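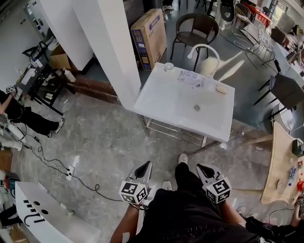 3주차. 가족 여가 조사 자료 읽기

과목: 가족과 여가문화
담당: Hòa Sầm

1. 이번 주에 다루는 것
게임 유통업체 Rilholm이 낸 가족 여가 설문을 읽고, 기업이 발표한 조사 결과를 수업 과제에서 어떻게 인용할지 정리한다. 설문은 초등학생 자녀를 둔 보호자 1000명에게 온라인으로 물은 것이다. 원문 요약본은 강의실 게시판에 올려 두었다.

2. 용어
여가 시간: 수면, 식사, 노동, 통학을 뺀 시간. 학자마다 식사를 넣기도 하고 빼기도 한다.
공동 여가: 가족 구성원 2명 이상이 같은 활동에 참여하는 경우. 같은 방에서 각자 휴대전화를 보는 것은 이 수업에서는 포함하지 않는다.
병행 여가: 같은 공간에 있으나 활동이 다른 경우. Rilholm 설문은 공동 여가와 병행 여가를 구분하지 않았다.

3. 설문을 읽을 때 확인할 점
표본을 어디서 모았는가. Rilholm은 자사 회원 명단을 썼으므로 보드게임을 이미 사 본 가정이 많이 들어갔을 수 있다.
문항이 복수 응답인가. 복수 응답이면 비율의 합이 100을 넘는다. 활동별 비율을 더해서 해석하지 않는다.
기간이 정해져 있는가. "요즘"이나 "예전보다" 같은 표현은 응답자마다 기준이 다르다.
누가 답했는가. 부모의 답과 아이의 답은 자주 어긋난다. 함께 논 시간은 특히 그렇다.

4. 비교 자료
Cloltthorpe 지역 도서관의 보드게임 대여 기록. 대여 건수는 실제 행동을 보여 주지만 집에서 누구와 했는지는 알 수 없다. Khổng의 면접 연구는 참여 가정이 적은 대신 저녁 시간의 흐름을 자세히 적었다. 아버지가 게임 규칙을 읽어 주는 대목(2장)은 꼭 읽어 올 것.

5. 과제
협동형 게임 Cletik을 가족이나 친구와 한 판 하고, 누가 규칙을 설명했는지, 중간에 빠진 사람이 있었는지 기록한다. 게임이 없으면 학과 사무실에서 빌릴 수 있다. 기록을 바탕으로 300단어 이내의 관찰문을 쓴다. 공동 여가와 병행 여가 가운데 어느 쪽에 가까웠는지 밝히고 3번의 항목 하나를 골라 연결할 것. 제출은 다음 수업 시작 전까지.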